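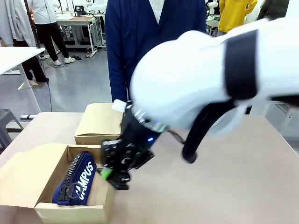

# Karkard packing set

Notes on the boxes, the items and the folder layout. Maintained by Sun-ja Heo.

## What it covers

The set is about putting small school and desk supplies into cardboard boxes and taking them out again. Pencil cases make up most of it. The remaining items are notebooks, erasers, rulers and glue sticks. Everything is handled on one tabletop, with the boxes placed near the edge and the items brought to them.

## Boxes

Plain tan cardboard, no printing needed. There are 2 types:

- `open`: flaps folded outward, nothing taped, contents can be seen from above
- `closed`: lid on, stays shut for the whole session

The open box is the one being packed or unpacked. A closed box may stand farther back on the table. It is listed in the session file but its contents are not.

Replace a box when a flap no longer stays folded. Boxes from the Skasico order have stiffer flaps than the ones from Jarham, so don't swap them halfway through a session.

## Items

There are 9 pencil cases, all soft fabric with a zipper. Each one has a short name in `items.csv`, taken from its color and any lettering on it, for example `navy_campus`. Pencil cases go in with the zipper closed. They can lie straight or diagonally in the box, and the `angle` column takes `straight`, `diagonal` or `unknown`.

Lettering is copied in the direction it reads on the item, even if the item is lying sideways. Keep capitals as printed.

## Folders

 items.csv
 boxes.csv
 sessions/
 notes/

Each session folder holds 60 placements. A placement counts once the item rests on the bottom of the box and has been let go. If it hangs over a wall or a flap, enter it as `edge` and leave it in.

## Known problems

- Two of the dark blue cases were entered under the same name in February. The older rows still need to be split.
- `notes/` uses both "lid" and "top" for the same part. Use "lid" from now on.
- Glue sticks have no weight listed.
- Říha's first list of box sizes was in inches. `boxes.csv` is in centimeters.

## Changes

Send corrections to Sun-ja Heo with the session folder name and the row number. Please don't rename items in place. Add a row to `items.csv` and mark the old one `retired`.

Contact | © Karkard | Back to top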